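Research > Working papers > Everyday Surfaces > Section 3

3. Grain, glare and the places people choose to sit

We began the Bavness study expecting noise to explain most seating choices in shared work cafés. Noise matters, of course, but the tabletops surprised us! Pale wood with a soft sheen is everywhere now, and under overhead lighting it can throw back enough light to wash out its own grain (Figure 3). Readers with printed pages felt this far more than laptop users did, and many of them shifted their chairs before they had read a line.
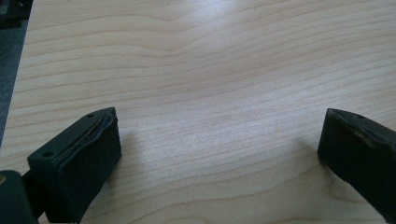 Interviews were held at the Grallora and Mendero sites, always in the late afternoon, and each lasted around 19 minutes. We asked people to talk us through their usual seat, then through the one they would take if that seat was gone. The second answer was nearly always the richer one. People spoke of windows, of drafts, of the color of the wood – "warm" and "cold" came up again and again for what the floor plans list as a single finish.

Drinks had their own part in this. A cup set down early marks a claim on the table, and regulars at Mendero read such claims with wonderful precision, down to which half of the surface was taken.

Figure 3. Light-colored wooden tabletop with glare over the grain; upright cup with red lettering on a tabletop of the same kind.
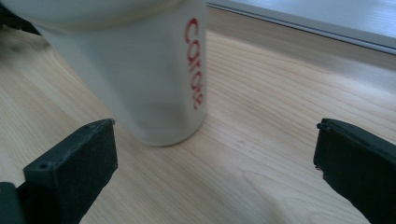 Kirsten Hallgrímsson objected, on reading a draft of this section, that a claim and a habit are hard to tell apart, and that some regulars would put a cup in the same spot in an empty room. We think she is right, and the coding scheme in Section 4 now keeps the two separate. It also made the Grallora transcripts a joy to reread, as several remarks we had filed under territory turned out to be plain routine.

Contact: Custódio Bastos, Dumitrescu Reading Room | © The authors | Back to top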